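Closet rod keeps sagging in the middle - replace the rod or move the brackets?

Posted in Home & Repair > Storage and Closets
August 15, 2026
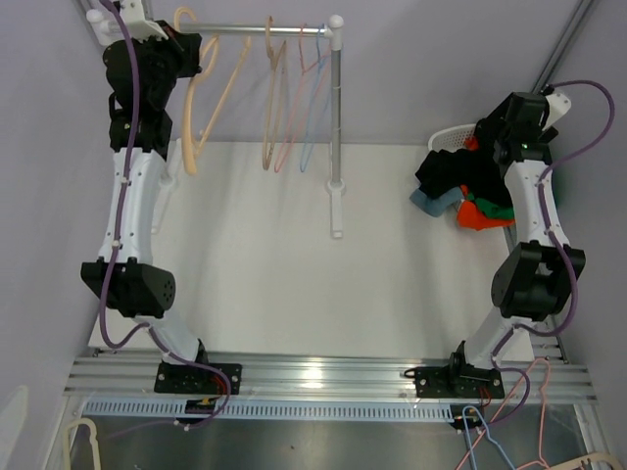 So I rent the upstairs of an old house and the bedroom closet has one long rod, wall to wall, no support in the middle. When I moved in it had a little dip to it and I figured fine, old house, everything has a dip. Then I hung up all my winter coats in February and the dip became a smile. Now everything slides to the middle and bunches up, and I have to shove stuff apart with both hands to find a shirt.

The rod is the kind that telescopes, one tube inside another. It sits in plastic cups that are screwed to the side walls. One cup is a bit loose and I can wiggle it with a finger. The walls sound hollow when I knock on them except near the back corner on the left, where it sounds solid.

What I've tried so far: I flipped the rod over so the bend faced up. It worked for maybe a week and then it bent the other way, which I guess I should have seen coming. I also put the heaviest coats out at the ends, and that helps until I do laundry and put everything back wherever.

My landlord is easygoing and says I can put holes in the wall if I patch them when I leave. A guy at the hardware store tried to sell me a Brestitz closet system with drawers and shoe shelves and the whole deal, and I really don't want that. I just want a rod that stays straight. Do I need a thicker rod, or a bracket in the middle, or both? There's a shelf right above the rod if that matters. I own a drill and I'm okay with it but not great.

Thanks in advance, and sorry this got long!

plumbline_pat

3 replies

Kyung-hwa Cho

Both, if you can swing it, but start with the bracket because it's the cheap part and it might be all you need.

Telescoping rods are weakest where the two tubes overlap. The fat tube is okay, the skinny tube is so-so, and the joint has a bit of play in it from day one. Over a short span you'd never notice. Over a long one loaded with coats, it bends right there and it never bends back. I went through two of these in my old apartment before I gave up on them.

What I'd do is measure wall to wall at the height of the rod (measure at the back and the front too, old houses are not square!) and buy a one-piece steel rod. Most stores will cut it for you. Get it cut a hair short so you're not gouging the paint trying to wedge it in. If you end up with a gap, the cups will hide it.

Then the middle bracket. You want the kind that screws to the back wall and also comes up under the shelf, with a hook at the front that the rod drops into. It has to go into a stud. I know you said the wall sounds hollow, but there are studs back there somewhere, and in a lot of houses they're 16 inches apart. Old houses can be weird about that, so don't trust the number, go find them. A magnet works fine if you don't have a stud finder. Drag it slowly over the wall and it'll grab where there's a nail or a screw. Then poke a tiny hole with a finish nail behind where the bracket will sit, and if you hit wood you're good. If you don't, move over a little and try again. The bracket will cover your mistakes, mostly. And if your walls turn out to be plaster the magnet can get confused by metal lath, in which case it's more poking and less magnet.

The stud doesn't have to be dead center, by the way. Mine is off by the width of my hand and it works fine, it just bugged me for a day or two.

For the loose cup, take it off and look at what's holding it. I'd bet on a short screw going into nothing. That solid spot in the back left corner is probably framing, but the cup is likely too far forward to reach it. The fix I like is a strip of one-by-three board screwed flat to the side wall, running from the back corner to the front, catching whatever framing you can find. Then you screw the cup to the board. Paint the board the same as the wall and it looks like it was always there. Do the same on the other side so they match.

I bought my bracket in the Pladus line because it was what they had on the shelf. It was 19 dollars with the screws. The screws were soft and I stripped one right away, so I'd toss those and use decent wood screws - pre-drill first, it makes a huge difference if you're working over your head.

One more thing. Check that the hangers can slide past the hook. Some center brackets have a closed loop and the hangers stop dead on either side, so you end up with two half closets. Didn't bother me but it would drive my sister crazy.

tumbledry_2672

get rid of some coats lol

But really, I had the same thing and just put a second rod in lower down on one half for shirts. Took the load off the top one and it quit sagging. Cost me 30 bucks and one afternoon. The top rod still has a little bend in it but I stopped looking at it.

OldPorchLight

Kyung-hwa's answer is a good one and I'd follow it. I'll only add a couple of things from doing this in my mother's house.

If the shelf above is a real board and it's well supported, you can hang the middle of the rod from the shelf and skip the wall. There are little drop hangers made for this. But go look at how the shelf is held up first. Hers was just resting on thin cleats with a few nails, and when I pushed up on it the whole thing lifted. I wouldn't hang a sock from that. If yours is the same, put the wall bracket in and let it hold up the shelf too.

Wood rods are fine if you already have one, but get the thick kind. The skinny ones sag just like yours did, only slower. Hers was wood and had a nice dark finish, and it left marks on the hangers every summer.

I used a Zaugg steel rod in the end and it has stayed straight with a full load of coats on it. I will say hangers are noisy on bare steel. You can rub the top with a bit of paste wax and they slide a lot easier.

For patching when you move out, save a little of the wall paint if the landlord has any, and write the color name on the lid. Old white never matches new white. Screw holes from a bracket are small and you can fill them in with spackle, let it dry, sand it, and touch it up. If you use those big toggle anchors you'll have much bigger holes to deal with, which is another reason to find the stud.

Post back if the shelf looks strange and I'll try to help.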